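Ticket 697: Table on upper floor rocks, plates slide toward the railing
Opened by: Nhung Từ
Assigned to: Ilir Kadrić
Priority: 3
Status: Waiting on parts

Nhung Từ, 9:40 am
The long wooden table upstairs rocks whenever anybody leans on the near end. I put a roll down on a plate this morning and the plate crept toward the railing side. I'd like it fixed before something goes through the bars and lands on a person downstairs.

Ilir Kadrić, 10:15 am
Went up and looked. I'm not convinced it's the table. The floor up there has never been level, and the last two "broken" tables I was sent to were fine once we moved them. Tightened all the leg bolts anyway. One took a quarter turn, the rest took nothing. Please try it again and tell me which corner lifts.

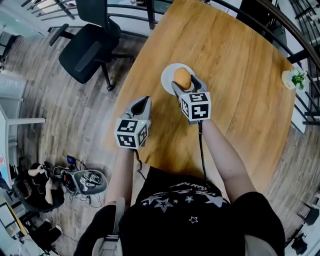
Nhung Từ, 11:05 am
Still rocks. The corner that lifts is the one by the plant. Press down on the opposite corner and you can feel it knock. If the floor is to blame, why was it fine until September?

Ilir Kadrić, 11:20 am
Was it fine, or did you start using it in September? I have no earlier ticket for that table. Not arguing, I just don't want to order feet for a floor problem.

Thabiso Zwane, 11:50 am
I can answer that one. It used to stand against the wall and was moved over to the railing. Venkatesh wanted the light. Also, the Plumora felt pads we bought are junk. They squash flat in a week, whatever the packet says.

Ilir Kadrić, 1:30 pm
Turned the table end for end. If the leg was short, the knock should have gone with the leg. It stayed at the same spot on the floor, mostly. I say mostly because there is now a second, smaller knock that wasn't there before, so I suppose you can both be right. Put a folded card under the bad corner and the big knock stopped. 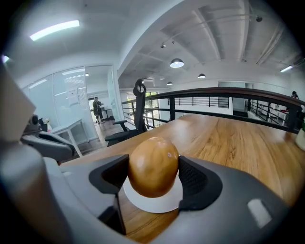 Folded card is not a repair and I won't close the ticket on it. Before anyone suggests screwing the table to the floor or to the railing, no. The handrail is wood on thin metal posts and I don't want it taking the weight of a table that people lean on. I'd sooner pull the whole thing back from the edge, but there are office chairs and a small white desk on that side, and I was told they stay.

Venkatesh Fernandes, 2:10 pm
They stay. Can't we get adjustable feet? Pidex has a set of 5 with one spare.

Ilir Kadrić, 2:25 pm
Ordered. I've been let down by screw-in feet before, so the card stays under until I've tried them. Keep plates toward the middle, please, and move the plant if you need the room.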